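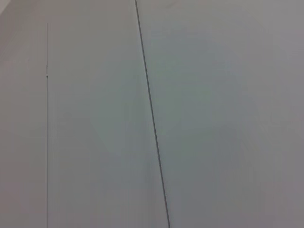

How to Patch and Repaint a Tired Wall

My brother-in-law Osian Gough has painted more rooms than I've had hot dinners, and when we bought the old place on Humphreys Street he came over with a thermos and talked me through the first bedroom. I've done every room since on my own (well, with a lot of phone calls!), and so many friends have asked me how to go about it that I thought I'd finally write the whole thing down. It's a slow job, but a pleasant one if you don't try to squeeze it into an afternoon.

What you'll need

Lightweight spackle and a flexible putty knife, 4 inches wide is nice
Sanding sponge, fine or medium
Sugar soap or a mild dish soap, plus two buckets
Paintable caulk and a caulking gun
Primer
Wall paint, eggshell or matte
A good angled brush and a roller with a spare sleeve
Painter's tape, drop cloths, an old T-shirt for wiping

Step 1: Clear out and wash down

Take down the curtains, unscrew the outlet covers, and put the screws in a cup where you'll find them again. I used to leave the furniture in the middle under a sheet, and you can do that, but I spent so much time shuffling sideways past the dresser that now I haul everything into the hall.

Then wash the walls. I know, I know, it's the part everyone wants to skip. Paint doesn't like grease or dust, and there's far more of both up there than you'd think, especially over a radiator or near a light switch. Wring your sponge out well, start at the bottom and work upward so the dirty water doesn't leave streaks, and rinse with plain water from the second bucket. Let it dry overnight with a window cracked open.

Step 2: Find the bad spots

Wait until evening, turn off the ceiling light, and hold a lamp close to the wall so the light rakes across it. Every dent and old nail hole will jump right out at you. Circle each one lightly in pencil. Don't use a pen! Ink has a way of bleeding through paint, and I have a guest room that proves it.

Step 3: Fill

Scrape away anything flaky first. Press the spackle into the hole, then draw the knife across it at a low angle so you leave just the thinnest bit of a hump. Deep holes want two or three thin layers, each one dry before the next goes on. If you have a hairline crack, open it up a little with the corner of the knife, which feels terribly wrong but gives the filler something to hold on to.

Step 4: Caulk the corners

Old houses move, and the corners are where you'll notice. Cut the tip of the caulk tube very small, run a skinny bead down the gap, and smooth it with a damp finger in one long pass. Keep going over it and you'll only make a mess. My first corner looked like cake frosting, and Osian was kind enough to say he'd seen worse.

Step 5: Sand and dust

Go gently, in small circles, until you can close your eyes and not feel where the patch begins. Wipe everything down with the T-shirt, just barely damp, and give the baseboards a wipe too while you're down there.

Step 6: Prime

Bare spackle drinks up paint and leaves dull spots, so every patch gets primer. If you're covering a dark color, do the whole wall. Ours had been a deep plum in the dining room, and even with primer it took some patience.

Step 7: Paint

Brush around the edges first, a strip two or three inches wide, and then roll while that strip is still wet so the two blend together. Load the roller well, let it do the work, and try not to press. I do a section from ceiling to floor, then move over and overlap the last one by a few inches. When you stop for lunch, wrap the roller tightly in a plastic bag and it will be fine until you get back.

Give it the full drying time on the can before the second coat. In July, with the humidity we get, I give it longer than that. Pull the tape off slowly, at an angle, while the last coat is still a touch soft.

Save a little jar of leftover paint and write the room and color name on the lid. You'll want it the next time somebody moves a bookcase.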